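I went to Oditberg expecting to write about a clever arm, and I came home with a notebook full of arguments about coffee pots. The team at Skimik are drafting house rules for kitchen robots (47 of them at last count!) and nearly every one gets tried out in simulation before a real arm goes near a real kitchen.

My favourite is rule 3: a glowing hob counts as hot, whatever the task says, and the arm plans its path round it. Sounds obvious, doesn't it? Try writing it down so a machine can follow it. 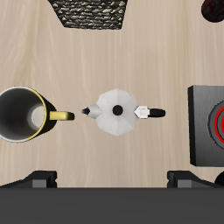
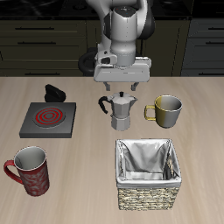
Moka pot, mug and red-ringed hot plate in the simulated kitchen, from overhead and from the front.

The other thing they drummed into me was keeping both views. A gripper seen from straight above can look nicely lined up and still be at the wrong height, so a run only counts if you've saved the overhead and the front. Livport, who'll be using the rules first, wanted to drop one to save disk space. After 3,000 runs I can see why they asked, but Skimik wouldn't budge, and I'm with them.

I do wish the draft said more about handles. It gives them 2 lines, and I've burnt myself on enough coffee pots to want a whole page.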